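12 min read

3.2 Snack storage in the bedroom

Of the 30 households in the Cumora study, 3 kept most of their packaged snacks in a bedroom. We treat these homes separately because the usual division between kitchen stock and food set out for eating did not hold in them. Snacks were stored, sorted and eaten within reach of the bed, and the container was often the box the goods had come home in.
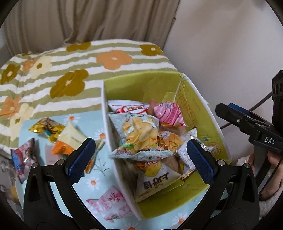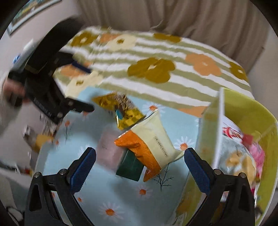
Figure 4. Packaged snacks in one of the bedroom-storage households. Both views show the light blue daisy-printed covering used as the sorting surface.

Households in this group sorted by packet rather than by kind of food. In our coding, following Ikeda's earlier work on pantry shelves, a "kind" is what the resident would ask for by name (chips, crackers, sweets), and a "packet" is the single sealed unit. Kitchen households nearly always grouped by kind. The bedroom households did not, and their containers held mixed piles with the newest items on top. The first view in Figure 4 is typical: an open cardboard box with a yellow-green inside holds a pile of packets, a white one with a red oval logo at the back left and a puffed pink one at the back right, with part of the box floor still bare. We coded a container in this state as "part full, mixed." The code does not depend on how many packets are present, only on whether any floor can be seen and whether like items are together.

Puffed packets caused most of the disagreement between coders. They take up a lot of room for their weight, they slide off flat packages, and residents tended to move them first when looking for something underneath. In the second view a puffy cream and orange packet lies partly over a dark green rectangular package, with a yellow snack bag touching its upper edge. Flat goods in that position were recorded as "covered" even when one side could be seen. Nanami Ikeda and a second coder worked through all 766 entries in the packet log separately and then met to settle the differences. Most of these came down to the line between "covered" and "beside."

The surface under the goods also mattered. Residents in all three homes described a cloth or mat as the place where snacks were allowed, and the bed itself as a place where they were not. One resident said that crumbs were the only reason for the rule. Another, in the Prandden part of the sample, said she had never thought of it as a rule at all — it was where the box went. We recorded the mat as part of the storage area whenever goods were handled on it, including in homes where it was folded away afterward.

Visits to the bedroom households took place in February, when residents reported keeping more in stock than usual. We did not correct for this. The shelf measure used for the kitchens (Section 3.1) assumes a fixed depth of 200 mm and could not be applied to loose boxes, so volume is left out of the comparison in Table 2 and only the order and mixing codes are reported.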